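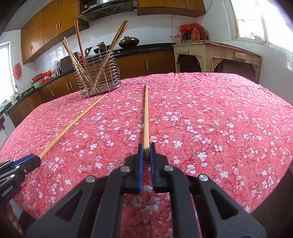
Section: Articles / Religion and Daily Life

4.2 Prayer before meals during the fast

The second group of questions in our survey was about grace at table. We asked the members of the two parishes, Harholm and Gellovby, whether they say a prayer before the evening meal, who begins it, and whether the words change during Lent. In total 148 households returned the form. The interviews were made later with 35 persons from these households, and they are the main source for this section.

In both parishes the short form of grace is the most common one. Many of the people we spoke with learned it from a grandparent and could not say when. The printed Lenten version, which the parish office at Harholm puts inside the bulletin, is known to most families but is used by few. Several persons told us that it is too long when small children are waiting. In Gellovby the choice of words is left to the eldest person present, a practice which Jitaru also describes in his study of the Nurmi valley.

A difference appears when guests are invited. Some families then leave out the prayer, or they say it silently. Others do the opposite – they pray aloud only when there are guests, and this was explained to us as a matter of respect.
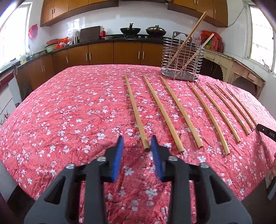
Harholm, March

Figure 2. Kitchen table with a flowered cloth.

The evening interviews began after Vespers and followed the same list of questions as those in Gellovby. They were made by Emilian Ene, who speaks the local dialect, and this probably made the answers longer. One woman recited three forms of grace and corrected herself twice. Her husband knew a fourth, which he had heard as a boy in Trumetis, but he did not consider it a proper prayer – it rhymes and it asks for more soup.

We did not find that regular attendance at Mass goes together with prayer at home. Among the households which come to church every week there are some where grace is said only at Easter. The parish register gives 2,923 names for the two parishes, so our sample is small and this result should be read with care. The question of who begins the prayer is treated in section 4.3.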